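Noise exposure in small workshops - speaker notes
Irina Dinu, Wednesday session, 60 minutes including questions

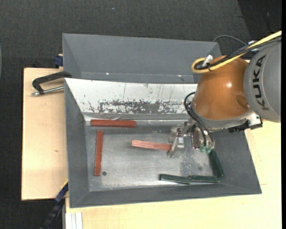

Slide 2. Daily dose depends on level and duration. Each rise of 3 dB doubles the energy, so permitted time halves. Write the halving series on the board and leave it up.

Slide 3. Florden survey. Peak reading 107 dB at the metal chop saw, operator position. Dorin Ciobanu has the raw logs if anyone asks for the weighting.
Pause. Ask who has a dosimeter at work.

Slide 4. Controls in order: quieter process, enclosure, distance, then hearing protection. The Stidia site moved its compressor outdoors and relined the wall behind it. Cost figures are in the handout - don't read them out.

Slide 5. Fit testing. Foam plugs: roll, pull ear up and back, hold. Demonstrate both ears. Skip if running late.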